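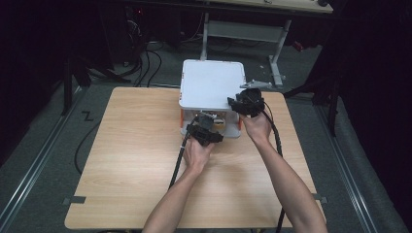
4. Comparison of Hand-Held Gripper Variants

4.1 Setup

Two variants of the hand-held gripper were compared under the same task protocol. The first, referred to below as Plalum, is the jaw design used in our earlier recordings. The second, Mallet, shares the housing and cable connection but has a shorter jaw travel and a stiffer return spring. Both variants send jaw opening and trigger force to the same controller, Clusside, over a wired link. A wired link was chosen after early tests with a radio link showed gaps in the force signal that were hard to line up with the video.

Each operator stood at one side of the table and used a pair of grippers of the same variant, one in each hand. Mixed pairs were not tested. The head view was recorded together with the gripper signals, and all streams were stamped by the controller clock. The jaw opening was zeroed before every block by closing both grippers fully and holding them closed until the controller reported a stable value.

Operators were given the goal of each task but no instruction on which hand to use first. They were allowed one practice block per variant, which was not recorded. The order of variants was switched between operators to limit the effect of practice on the comparison.

4.2 Tasks

The Mondarholm task set was used without changes to its wording. It contains 16 tasks in 4 groups: rigid objects, soft objects, objects with loose parts, and objects that must be held by one gripper while the other works on them. The present section reports on the last two groups, where differences between the variants were expected to be largest.

Small shoes with laces belong to the third group. The upper gives way under the jaws while the sole does not, so the force needed for a stable hold depends strongly on where the shoe is grasped. A low white stool was placed toward the far side of the table for the shoe tasks (Figure 3). The start position of the shoes was in front of the stool, within reach of both hands. The grippers were held above or beside the shoes at the start of a trial, and the operator chose the point of first contact.

The stool was also handled as an object in its own right in the fourth group. Its flat top is easy to reach but offers little for the jaws to close on from above, and most operators looked for an edge, a corner or the opening at the front.

4.3 Measures

Three measures were computed for each trial. Completion time was taken from the first jaw movement to the release of the last object. Regrasps were counted whenever a jaw opened past a fixed threshold and closed again on the same object. Cable events were marked by hand from the video and cover any moment in which the operator stopped to move a cable out of the way.

A total of 900 trials were kept for analysis. Trials were dropped if either force signal was missing at any point or if the head view lost both grippers during contact. Each trial was cut to a maximum of 2000 samples per channel, and longer trials were resampled to that length before the force curves were averaged.

Figure 3. Shoe task with a pair of hand-held grippers. The right gripper is over the upper part of one shoe; the other shoe stands free to its left, with the stool behind.
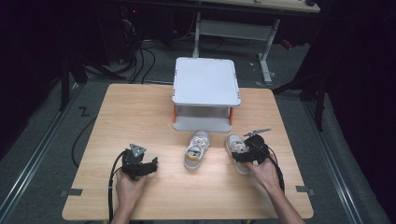 4.4 Results

Completion time did not differ clearly between the variants in the fourth group. In the third group, Mallet was slower, and the difference came almost entirely from regrasps on the shoes. The shorter jaw travel leaves less room for error when the jaws are lowered over a soft upper, and operators often had to open fully and approach a second time.

Peak force was lower with Mallet in both groups. The stiffer spring gives more resistance at the trigger, and operators appear to have stopped squeezing earlier. Whether this is useful depends on how the recordings are applied. For policies trained on jaw opening alone it makes no difference, while policies that also predict force would need the two variants to be scaled separately.

Cable events occurred with both variants at a similar rate. They were most common when one arm had to cross in front of the other, and no change to the jaws would be expected to affect them.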